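Lerkon arm sleeve and cable kit

Ribbed knit sleeve for robot forearms, dark gray, with a thick rolled cuff. We developed it in our shared workshop while building Grekis, a two-armed robot that sorts medicine boxes in a cart. The sleeve covers the forearm and stops short of the metal joint.

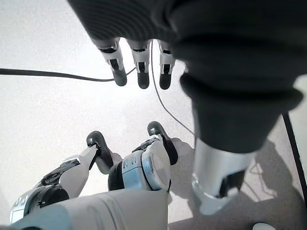 Roll the cuff back before you run the arm for the first time. Leave slack in any cable that goes to the fingers – a tight one will pull when the wrist turns.

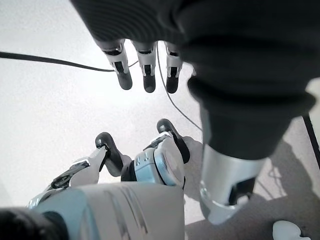
The kit has one sleeve, 2000 mm of black cable and a bag of 47 clips. A clip goes near the wrist and the others go wherever your cables need holding. Our build log covers drawer work, with the cables strapped along the arm.

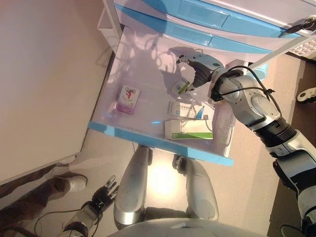
Trương asked on the order form whether the clips can be moved later without cutting anything. They can. Open the clip, slide it along and close it again.

Check the full reach with the power off, including the lowest drawer you plan to use.
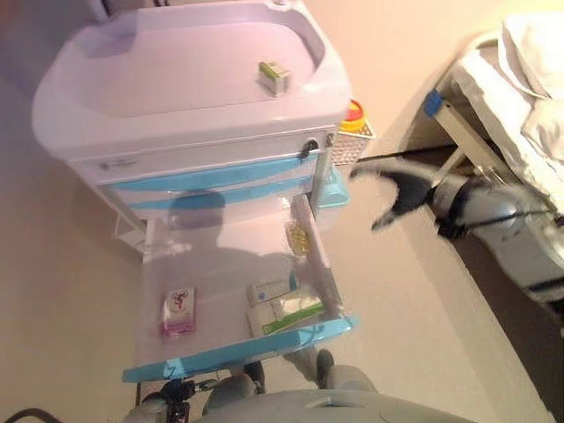 Part number 208. Sleeves are sold singly, so order two for a two-armed build. The next batch ships in December.

Contact Flosta Workshop | © Flosta | Back to top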